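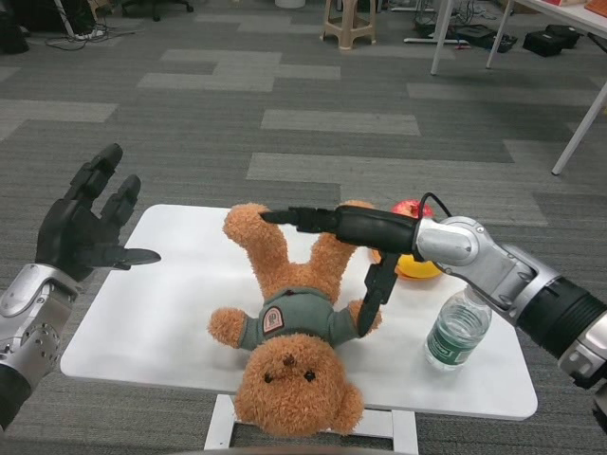 Plornum PL-26 Wireless Follow Focus Kit
Item no. 1673
Availability: ships from Dotdale warehouse

The PL-26 is a single-channel lens control system for feature, television and documentary production. The kit consists of one hand unit, one motor and one receiver, and drives focus, iris or zoom on any lens with a standard 0.8 pitch gear ring. Other pitches require a replacement drive gear, sold separately.

The hand unit stores lens maps for cine and still lenses. Mapping is done once per lens and takes a full turn of the ring in each direction. Maps are kept when the battery is removed. Marking disks are white, pre-cut and can be written on with pencil or fine marker.

Motor torque is adjustable in four steps. Use the lowest step for still lenses without hard stops. The motor clamps to 15 mm rods; a 19 mm bushing is included.

In the box
Hand unit with wrist strap
Motor with 0.8 pitch gear
Receiver
Motor cable, straight
Power cable, 2-pin
Marking disks, set of six
19 mm bushing

Specifications
Channels: 1
Weight, hand unit with battery: 479 g
Power input, receiver: 11 to 17 V DC
Run/stop: supported with camera-specific cable

Compatibility
Works with Castellanos matte box brackets and Pulen rod supports. Not compatible with first-generation Plornum receivers.

Related items
1686 Right-angle motor cable
Hard case with cut foam
Replacement drive gears, 0.4 and 0.6 pitch

Rental
Available by the day or week. A three-day week applies to productions with an open account. Certificate of insurance required before pickup. Pickup closes at 5 p.m.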